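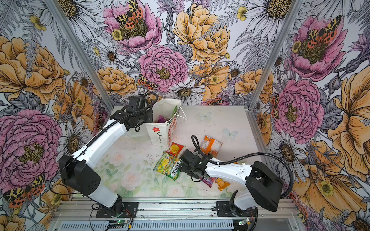 La preparación de las bolsas de merienda es una de las actividades más antiguas de la Fundación Zania y también una de las menos documentadas. Se realiza en la sede de Marside desde la apertura del servicio de comedor y sigue un orden sencillo: primero se abre la bolsa y se coloca en posición vertical, después se introducen los artículos de mayor tamaño y, por último, los paquetes pequeños. La bolsa de papel blanco con la flor roja en el frente y el asa fina en la parte superior ya tiene dentro un artículo morado y algo de envase verde, que asoman por el borde; delante y a la derecha quedan varios paquetes, entre ellos uno rojo, pequeño, con una fruta amarilla y redonda. 

Sobre la bolsa

Para las meriendas se emplean bolsas de papel con asa. El modelo anterior, sin asa, se retiró a petición de los centros escolares, ya que los alumnos más pequeños lo transportaban con dificultad. Las bolsas se reciben plegadas y se abren en el momento de llenarlas. Las que presentan dobleces marcados en la base se apartan y se destinan al transporte de servilletas y cubiertos.

Una bolsa que se mantiene en pie sin ayuda se llena con mayor comodidad. Cuando el papel cede o la bolsa se inclina, basta con asentar en el fondo el artículo más pesado y continuar.

Sobre el contenido

Cada bolsa completa contiene siete artículos. La lista se revisa dos veces al año bajo la supervisión de Noreen Ansari, responsable de nutrición de la Fundación, y combina aperitivos salados, galletas y un producto elaborado con fruta. No se incluyen bebidas en envase de vidrio ni productos que precisen refrigeración.

Los paquetes se extienden sobre la superficie de trabajo antes de guardarlos. De este modo quedan a la vista los envases abiertos o aplastados y se comprueba la fecha de consumo preferente de cada uno. La diversidad de colores en los envoltorios ayuda a distinguir las variedades con rapidez, aunque la comprobación se efectúa siempre con la etiqueta.

Los artículos ligeros y frágiles se colocan en la parte superior. Los envases no deben sobresalir hasta el punto de impedir el uso del asa; si alguno asoma ligeramente por la abertura, la bolsa se considera correcta.

Sobre el espacio

La sede de Marside ocupa un edificio de 1902 que fue almacén de tejidos y, más tarde, academia de dibujo. La Fundación conserva la afición de la antigua academia por los motivos vegetales, y los revestimientos florales se han mantenido en varios puntos de la casa. El papel pintado de flores, de dibujo muy apretado, contrasta con el suelo claro del espacio de preparación y es uno de los elementos por los que más preguntan los visitantes.

La limpieza de las superficies se realiza antes y después de cada turno. Los revestimientos murales se repasan únicamente con un paño seco. En mayo está prevista la revisión general de las juntas y esquinas, durante la cual la preparación de meriendas se trasladará a la planta superior.

Sobre el reparto

Las bolsas terminadas se agrupan en cajas y se entregan en 3 puntos: la propia sede de Marside, la biblioteca del barrio y el local de la asociación Castura. La distribución corresponde al área de Darius Ghiță. Durante el último curso se atendió a más de 1902 personas, cifra que incluye a los participantes en las excursiones y en los talleres de las vacaciones escolares.

Los centros que deseen incorporarse al servicio deben dirigir su solicitud por escrito a la secretaría, con indicación del número de alumnos, el horario de recogida y las alergias o intolerancias comunicadas por las familias. Las solicitudes que incluyan necesidades alimentarias específicas se tramitan por separado y sus bolsas se preparan en un turno propio.

Consulta y reproducción

La galería puede utilizarse con fines educativos siempre que se cite su procedencia. Para la reproducción en publicaciones impresas se requiere autorización previa del archivo de la Fundación, a cargo de Tove Kjærgaard. No se autoriza el uso publicitario del material ni su modificación.

Los textos han sido redactados por Zarmeena Rizvi y revisados por Vernon Lemieux. Las personas que detecten errores en las notas, o que conserven documentos relativos a los primeros años del comedor, pueden comunicarlo al archivo. Son de especial interés los listados de productos, los albaranes y las bolsas de modelos antiguos, de los que la Fundación apenas conserva ejemplares.

El archivo acepta tanto donaciones como préstamos para su digitalización. En ambos casos se entrega un recibo en el que constan el estado del documento y el plazo previsto para su devolución, cuando proceda.

Página actualizada el 3 abr 2026.

Este sitio utiliza cookies propias y de terceros para elaborar estadísticas de visita. Puede aceptar todas las cookies, rechazarlas o configurar sus preferencias. Aceptar | Rechazar | Configurar

© Fundación Zania. Sede de Marside. Todos los derechos reservados. Contacto | Aviso legal | Accesibilidad | Volver arriba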